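Session 4 notes: food and hunger systems

Hello all, and sorry these are going up later than I promised. I've tidied my notes from the session and put back the bits I skipped when we ran over. If you were in the room you can skim the first half, but please do read the part on decay timers, as that's what your exercise is built on.

We started with the question Hawi Kahsay asked last time, which was why so many survival games bother with hunger at all. Plenty of players say they hate it! They want to build a tower or poke around in a cave, and there's this little bar in the corner nagging them to go and eat a turnip. I used to feel the same, and my first game (a very bad one) had no food in it whatsoever. What happened was that people who tested it picked a spot, stayed there, and stopped playing once their hut was finished. They had no reason to go anywhere.

So hunger is a push. It gets the player out of the door. Once they're outside they find the things you really wanted them to find, like the ruined mill or the fox that follows you about.

## Three games we looked at

**Pirkulora** has the plainest system of the lot. One bar, 80 points, and it drops by a point at a steady rate whether you're running or standing still. Berries give you 2 points and a cooked meal gives you 17. You can work out in your head how long a meal will last you, and I love that, because it means planning a long trip is part of the fun. The weak spot is that berries are everywhere, so a patient player never needs to cook. Natnael Asfaw said he'd played the whole of the first island on berries alone, and I believe him.

**Skurnura** goes the other way. It tracks hunger, thirst, warmth and something called "heart", which falls if you eat the same thing over and over. On paper it's lovely. In practice I spent my first evening with it staring at the bars and hardly looked at the forest. If you take one thing from it, take the repeat-meal idea and leave the rest on the shelf. A small penalty for eating the same stew every day does a huge amount to make people try out the recipes.

**Tipoki** has no bar. Your character never starves, but a good breakfast gives you longer legs for the day (you climb further, you swim further) and skipping it only means you don't get the bonus. Wubit Worku argued that this isn't a hunger system, it's a treat system, and we had a good ten-minute row over it. I still think it belongs here. The player is making the same choice each morning, and all that's changed is how it feels when they get it wrong.

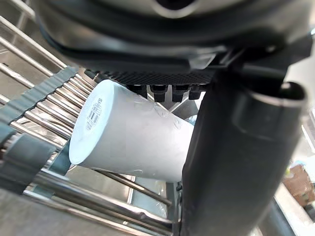 Anyway, once you've decided how food gets used up, you need to decide whether it goes off. Spoilage is where a lot of student projects come unstuck, so go gently. The usual way is to give each item a timer when it's picked. The trouble comes with stacks. If I have an apple that's nearly rotten and I pick a fresh one, do they share a slot? There are a few answers and all of them annoy somebody:

- Keep them apart. Fair, but the bag fills up with single apples.
- Average the timers. Tidy, though sharp players will top up old food with fresh to keep it going for ever.
- Use the oldest timer for the whole stack. Simple to code, and players will shout at you.

I'd go with averaging for a first project. Yes, it can be cheated, but the person cheating is still out picking apples, and that's what you wanted them to do in the first place.

Store timers as the time the item will spoil, please, and not as a number you count down every tick. Abenezer Tefera's build last term was counting down every carrot in every chest on the map and it crawled. With a stored spoil time you only need to check when somebody opens the chest. When you average a stack, you average those spoil times, weighted by how many items are in each pile. Write that down, it's in the exercise!

One more thing on pausing: decide early what happens to food while the game is closed. If you use the real clock, a player who goes on holiday comes home to a larder full of mush. Use game time unless you've got a very good reason.

## Exercise

Open the Drelar starter project and make a new branch. Then:

1. Add a hunger bar with a maximum of your choosing, and one line in your readme on why you picked it.
2. Add 7 foods. At least 2 must need cooking.
3. Give every food a spoil time and make stacks average properly.
4. Get somebody else to play it while you keep quiet and take notes on where they walk.

Step 4 matters more to me than clean code. Robel Ayele has offered to swap builds with anyone who hasn't got a tester, so drop him a message.

Bring your notes along next time, even if they're scruffy. We'll be doing farming and crop growth, and your spoil times will need to fit with how fast things grow, so don't delete anything yet.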